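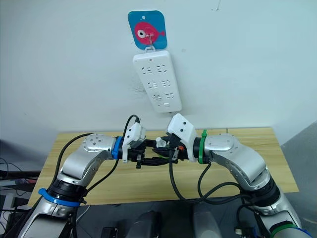
A power strip on its fish hook.

My son moved back in with a rucksack, two bin bags and an air fryer. He had been gone since he was eighteen and he was now twenty-six, and I'd spent the time in between getting used to a fridge in which things stayed where I put them. I stood in the hall holding the air fryer, which was heavier than it looked, and asked how long he thought he'd be stopping. "Couple of weeks," he said. That was in December. It is now the summer and I know his work rota better than he does.

I should say straight away that I like him. I liked him as a baby, I mostly liked him as a teenager (there was a bad patch with drums) and I like him very much as a grown man with opinions about olive oil. But liking a person and sharing one bathroom with them are different skills, and the second one goes rusty fast. His dad and I separated years ago, so it had been only me in the house in Jevstead, and I'd got set in my ways without noticing. I had a side of the sofa. I had a mug. I ate toast for tea three nights a week standing up at the worktop with the radio on, and I was extremely happy.

The first row was about the toast. He came in at half past six, saw me with my plate and said, "Is that all you're having?" in exactly the voice I used on him all through his GCSEs. I was furious! I'd had a long day, I was fifty-eight years old, I'd paid for the bread. And then he made me an omelette and I ate it, and it was lovely, and I was still cross while I was eating it, which takes some doing.

When I mentioned all this at work it was as if I'd opened a tap. Half the women in my office had one back. One had two back, plus a girlfriend, plus the girlfriend's tortoise. They'd come home after break-ins and break-ups, or because the landlord was selling, or because they'd done the sums on a flat in the city and gone a bit pale. Mine had been renting a room from a couple in Stultau, where he'd gone for a job, and he was paying 767 euros a month for it with use of the kitchen on alternate evenings. When the job shrank to three days a week he held on for as long as he could. He didn't tell me until he'd used up nearly everything he had put by, and I've had to think quite hard about why he didn't.

I think it's that he believed he'd be coming back as a child. I think I believed it too, a little. I made up his bed with the duvet cover he'd had at fifteen. I bought the yoghurts. On his second morning I knocked on his door at eight and called out that it was eight, and there was a long silence, and then a very deep, very polite voice said, "Thank you, Mum." I went downstairs and had a word with myself.

So we've had to work it out as we go along, and I'd love to tell you we sat down with a cup of tea and a list. We did try. He had the tea and I had the list. There were 17 things on it, which he pointed out was a lot for a couple of weeks, and number four was "wet towels" with no further explanation. We got as far as number six and then the phone rang.

What did get settled, in the end, was money, and he was the one who brought it up. I'd been dreading it. My own mother took a third of my wages from the day I started work and I resented it horribly until the day I moved out, when I discovered what electricity cost. I didn't want to charge him and I couldn't quite afford not to. He came into the kitchen one evening and put £100 on the table in twenties, as if we were in a film, and said that was for the month and it would go up when his hours did. I said it was too much. He said it was nowhere near enough and we both knew it. I put it in the teapot we don't use. The next day I took it out again and paid the water bill.

He does the big shop as well now. This has been an education. I've bought the same brand of teabags since before he was born, and apparently there are others. We had a difficult fortnight with something called Noso, a powder you stir into oat milk, and which he swore by, and which I can only say tasted of cardboard and ambition. It lives at the back of the cupboard behind the gravy. But he has also got me eating lentils, on purpose, and I've stopped buying three-for-two biscuits, or at any rate I've stopped leaving them where he can see.

The harder bit is the evenings. A child goes to bed, that's the whole beauty of them. A grown man stays up, and he's there, on the other end of the sofa (my end, to begin with, until I found a way of getting in first), and you have to work out whether you're having company or not. I'd forgotten how to sit in a room with someone and say nothing. For the first few weeks I chattered at him like a hairdresser. Was he warm enough? Had he seen that thing about the bypass? Eventually he took one earphone out and said very kindly that I didn't have to host him, and I laughed so much I had to go and put the kettle on.

And there's the coming and going. When he was seventeen I lay awake until I heard the key. When he was living abroad I slept like a log, though he might have been out dancing on a motorway for all I knew. Now he's twenty-six and back under my roof and I'm lying awake again, listening for the gate! It makes no sense at all. We've come to an arrangement, where he sends me a single letter N by text if he won't be home, N for "not tonight", and I don't reply and I don't ask. I've broken the second half of that twice.

I do catch him looking after me, and I don't always take it well. He has changed the smoke alarm battery. He has views on the stepladder. He noticed I was holding letters out at arm's length and booked me an eye test at Gebreyes, the opticians by the station, and then walked me there as though I might make a run for it. I did need glasses, as it happens. I needed them quite badly, and I'd been driving. When I came out wearing the new ones he said I looked like a headmistress, and I told him his hair wanted cutting, now that I could see it.

A friend asked me the other day whether I wasn't holding him back, having him home. She meant it nicely. Her daughter has a flat and a fiancé and a sofa on finance. I went home and stewed about it. Should I be pushing him? Is there a point at which a good mother puts the suitcases out on the step? I don't know how you'd tell. He has been saving, I know that much, and he let slip that he's up to almost £4000, which isn't a deposit on anything round here, but it's a month up front and a van and a bed with some left over. He's been looking at rooms. He leaves the tabs open on the laptop, and I've seen the prices, and I've shut the lid again and gone and done something useful with a cloth.

I've noticed I've started collecting things for him. Nothing much: a decent saucepan, the spare corkscrew, a set of towels that were on offer. They're in a box under the stairs. He's seen the box. He hasn't said a word about it, but last week I went to put a tin opener in and found someone had already added the air fryer manual and my second-best cheese grater.

I want that grater back. I've taken it out twice and both times it has gone back in the box, and neither of us has mentioned it. He's got a viewing tomorrow, a room over a shop, ten minutes away on the bus. He's asked me to come along and look at the damp.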